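May 12, 2022

Up far too late again and my ears are still ringing, but if I don't write this down tonight I'll have forgotten half of it by the weekend.

So, Wattimena played the old corn hall in Clostham and I WENT. I've been going on about it since December, when Melati rang me at work to say she'd got the tickets (I had to pretend it was a call about the printer). I honestly thought it would get cancelled, what with the new record being pushed back twice, but no, there she was, in a yellow raincoat of all things, walking on to nothing but a drum loop and a lot of screaming.

The hall only holds 300, and I think every one of them was taller than me. Melati got us a spot by the left-hand speaker, so I saw everything and heard mostly bass. She opened with Clideck, the one off the first EP that she always said she was sick of, and people went mad for it. Then four new ones in a row, which was brave! Three of them I loved. The slow one with the choir bit I'm not sure about yet. Melati cried at it, but Melati cried at the support act too.

The support was a lad called Azlan Ong, just him and a keyboard, very nervous, kept saying thank you before he'd finished the song. Lovely voice though. I bought his CD for a fiver, and I don't own anything that plays CDs.

Between songs she talked a lot more than she used to. She said she's done with the big label and the next album is coming out on Zikilside, that little outfit Kevin Grajales runs, and they're only pressing 2,000 to start with. There was a funny sort of hush and then a huge cheer. I do wonder how she'll manage. She made it sound like a holiday, but she's got a band to pay, and Retno Mandagi (the guitarist, my favourite, don't tell Melati) has a baby now. Still, she looked happier than at the Emiko Yoshida shows, when she was opening every night and barely looked up from the floor.

Encore was just her and Retno, one microphone, the old song about the ferry. I've loved that song since I was 21 and I knew every word and sang every word, sorry to the man in front.

Missed the last bus by a minute. Shared a taxi with two girls from Melati's work and argued about the choir bit all the way home. Toast, tea, bed. Must ring Mum tomorrow, and must find my other glove.
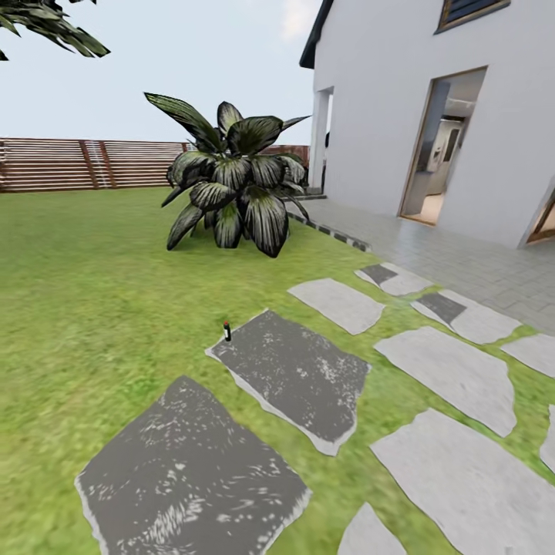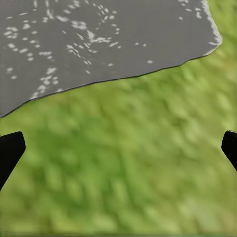 Filed under: Gigs and nights out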